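Clurkamari Bin Kit — README and Data Card

Package: clurkamari-bin
Release: 2
Maintainer: Boris Charvát, Sýkora
Last edited: Monday, November 11, 2024

Summary

Clurkamari is a bin-picking kit sold by Sýkora. It consists of a calibration package, a grasp planner, and a set of recorded pick attempts that customers can use to tune the planner for their own bins. This file covers the recorded set and the scripts that read it. The planner has its own manual, shipped with the license key.

The recordings were made at the Tildale lab. The arm, the gripper, and the bin are not part of the kit. Customers supply their own hardware and an overhead or side-mounted camera.

What is in the package

data/attempts — one folder per pick attempt
data/bins — bin geometry files, one per bin placement
data/objects — object list with mass class and surface class
tools/replay.py — plays an attempt back at recorded speed
tools/check_bin.py — compares the bin geometry file against a depth image
tools/export.py — writes attempts to the Drudberg log format
docs/frames.txt — coordinate frames and sign conventions

The set holds 2000 attempts across 12 bin placements. Each attempt folder contains color images, depth images, joint positions, gripper width, and a result file. Images are stored at the camera's native rate. Joint positions are stored at the controller's rate and are not resampled. Use the timestamps, not the line numbers, to match the two.

Installation

The tools need Python 3 and the libraries listed in requirements.txt. Unpack the archive to a local disk. Replay from a network share works but drops images, and check_bin.py will report false gaps when that happens.

Set CLURKAMARI_ROOT to the folder that contains data and tools. Then run check_bin.py on any one bin placement. It prints the corner residuals and exits with code 0 if all four corners are within the limit in config.txt. If it exits with code 2, the geometry file and the depth image come from different placements, and the attempt should not be used for tuning.

Object selection

Objects were chosen for differences in stiffness, gloss, and outline. Each has an entry in data/objects with a short name and two class labels. Mass class is light, medium, or heavy. Surface class is matte, gloss, bristle, or mesh. An object with more than one surface carries the label of the part most often grasped, and the others go in the notes column. Objects were placed by hand between attempts in no set order. Their starting positions are not labeled.

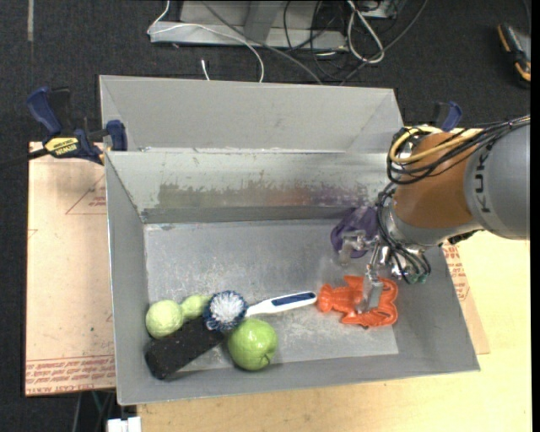 Clutter is the main thing the planner is tuned against, and the result file records it as a single value from the depth image taken before the arm enters the bin. The value rises with overlap between neighboring objects and with contact against the walls. A layout such as a dish brush propped against its neighbors, with a black block tucked under the brush head and a green apple beside it, is harder to segment than the same objects spread apart. Long handles cause most of the segmentation errors, and the planner will sometimes split one into two candidates. The setting merge_thin in config.txt controls this. Leave it on unless all of your parts are compact.

Result file

Each result file has one line per event. The event names are approach, contact, close, lift, and release. A missing lift line means the gripper opened before the arm left the bin volume. The final field is the outcome: held, slipped, empty, or stopped. Stopped means the controller ended the motion on a force limit, and these attempts are kept in the set. Filter them out with the --no-stopped option if you are training a grasp score, and keep them if you are training the approach.

Outcome labels were assigned from gripper width and checked against the images by one person. Labels corrected during the check have the flag edited set to true.

Known problems

Bin placement 23 was numbered out of sequence and there are no placements between it and the previous one. The numbering will stay as it is so that older scripts keep working.

Cables near the wrist hide part of the bin in many of the images taken during approach. The occlusion mask covers the arm and gripper but leaves out the cables — treat depth values next to the wrist with care.

Scratched metal returns noisy depth. The floor plane in data/bins is fitted with outliers removed, so single points below the plane are expected.

The March release had the sign of the tool Z axis reversed in docs/frames.txt. The data were correct and have not changed. Scripts written against the old document need one sign flipped.

License and support

The recordings may be used with a current Clurkamari license, including for internal model training. They may not be passed on to third parties. Report errors in the data to the maintainer with the attempt folder name and the output of check_bin.py.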